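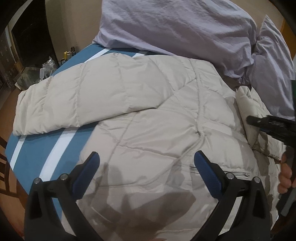 Notebook, October, Wednesday, after lunch. Garment handling, rules for the hand-held grippers.

I write today about the rule for start position, where I made a change and I want the others to read it before they work again. The old rule in our Caltstead sheet says "place the garment flat and begin". This is too short. Two people read it and do two different things. With the puffer jacket it is very clear what the problem is: one sleeve is stretched out to the left with the cuff past the edge of the blue cloth, while on the right side a part of the jacket is bunched and stands up. Is this flat? For me no, for a colleague maybe yes. Both grippers are already over the garment, so by the old rule the work has begun, and no one has written down what the start was.

New text for the rule, version 4:

Start position. Before the fingers touch the garment, say aloud which kind of start it is: "spread", "half spread" or "heap". Write the same word in the log. If you are not sure between two words, take the less tidy one. Do not correct the garment with the hand after you said the word. If you must correct it, stop, and begin a new entry.

I discussed with Defne Demirtaş if "half spread" is necessary. She wanted only two words, because in the Kozan work they had two words and the logs were easy to compare. I understand this, but I looked through our log and in 263 entries the person wrote "flat" and then added a comment such as "except hood" or "arm under". A word with so many exceptions is not a good word. She agreed to try three until the end of the month.

Second point, seams. For quilted clothes I ask everybody to close the fingers on a stitched seam when there is one in reach, and not on the middle of a puffy section. The padding gives way under the pads and you believe you have a grip when you hold only air and the outer cloth. On the seam the layers are sewn together and you feel it. On the Drindeo vests last week I tested it both ways and the seam was better for my hand. I did not measure it properly, so please take it as advice and not as a rule. In the sheet I put it under "Good practice", in grey.

Same for zips: do not grip on the zipper or at the pocket opening. This one IS a rule. The teeth mark the blue pads, and a marked pad must be changed on both fingers of the tool, also when the other one looks fine. Please do not turn the pad around and continue. I have seen it done.

Third point, two tools over one garment. The sheet had nothing on this. My proposal:

- One person is the caller. The caller says "hold", "move" and "let go". The other does not answer with other words.
- The tips do not cross.
- When one tool holds, the other may come in, but slowly and from its own side of the table.
- If the two tools touch, both open and go back. No one tries to save the fold.

The last line will annoy people, I know it. When you are almost finished with a sleeve it is hard to open the fingers. But an entry with a collision and a rescue inside is difficult to judge for the person who reviews it. I reviewed such entries in the Sutumum set and for each of them I needed to watch it three times to decide if it is good or bad. It is cheaper to do it again.

Fourth, the surroundings. The sheet says "clear the area". Again too short. We are working in normal rooms, and normal rooms have things in them; we want this. So I changed it: the work surface is only for the cloth, the garment and whatever belongs to the task. Things beyond the table can stay where they are, if they do not block the elbow of anyone. Chairs too. What must not be there is paper with a name or an address which can be read. Check this every time, also when you were in the same room in the morning.

Some numbers for myself. The log is now at 2,219 entries. The review for the old rule was done on 100 of them, and I would like the same number for the new one before we decide. I would prefer that the reviewer does not know which version was used, so the version goes in a separate column and I hide it before I send the file.

Open questions:

Linings. If a sleeve is inside out, is it a separate start word or only a comment? At the moment comment.

Big soft things like blankets. They do not really have a "spread" on a table of this size. Defne thinks we should leave them out of this sheet and write another. I am not decided.

Do we say the start word in English only? Two of us say it in Turkish when we are tired, and then the log and the voice are not the same. I wrote "English" in pencil, please object if you want.

15:40. Sheet printed, old one taken from the door. The file on the shared drive still has the version 3 in the title, I must change this tomorrow.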